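Travel Documents for International Players: Frequently Asked Questions

The Player Services Office of the Gikura Basketball League publishes these answers for players, agents and club staff. They cover passports, visas, and travel between league countries during the season. They do not replace legal advice, and they do not bind any government or border authority.

Who is responsible for keeping a player's passport valid?

The player is. Clubs are expected to remind players of upcoming expiration dates and to give them time off for consular appointments, but a club may not apply for a passport on a player's behalf or sign any part of the application.

May a club hold a player's passport?

No. A club may keep a copy with the player's written consent. The original may be collected for a group check-in and must be handed back the same day. A player whose passport is withheld should contact Player Services directly, without going through the club.

What should a player do if a passport is lost or stolen during a road trip?

Report the loss to the local police and ask for a written record. Then contact the consulate of the country that issued the passport. The team manager must inform the league before the next scheduled game so that the roster can be adjusted. A player who has to stay behind for a consular appointment will be accompanied by one member of club staff, at the club's expense.

What happens if a government cancels a player's passport?

The league has no power to restore a travel document and takes no position on the reasons for a cancellation. The player should not try to cross a border until an attorney has reviewed the case. Player Services keeps a list of immigration attorneys in each league country and will cover the first 2 consultations. League registration is not affected, and the player remains eligible for home games as long as the right to live and work in the host country continues. 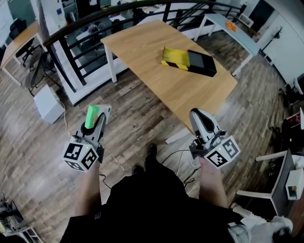

Notburga Plattner

Can a player be fined for missing an away game because of a travel document problem?

A player may not be fined if the problem was outside the player's control and was reported promptly. A club that wishes to withhold pay for any other reason must submit the matter to the Disputes Panel, which will issue a written decision within 21 days.

Does a missed game count against the foreign player limit?

Each club may name up to 4 foreign players on a game roster. A player who cannot travel does not use one of these places for the game in question, provided the club has filed a Travel Exemption Form. The exemption must be renewed for each away game.

How early should a visa application be started?

Player Services recommends that applications be filed at least 70 days before the first away game in the country concerned. For clubs in the Daltitz division, which begins play in October, this means that most applications should be ready by the end of July. Late signings are handled case by case.

Are family members included?

Spouses and minor children may be added to a player's file for residence permits. They are not covered by the league's group visa arrangements for away games and must make their own applications.

May players speak publicly about their own immigration or legal situation?

Yes. League rules on public comment apply to officiating and to game integrity. They do not restrict a player from speaking about citizenship, travel or political matters in a personal capacity. Players with an open legal case may wish to speak with their attorney before giving an interview.

Will the league share a player's information with government authorities?

The league provides information only when required by a valid order from a court or authority in the country where the club is based. Requests from other countries are referred to the league's legal counsel, Abdelghani El Khatib. The player is informed of any request unless the law forbids it.

Whom should I contact?

Questions about passports and visas should be sent to Prapai Thammasiri, Player Services. Questions about rosters and exemptions should be sent to Bastian Eichhorn, Competition Office. Outside office hours, team managers may use the emergency number printed on the inside cover of the club handbook.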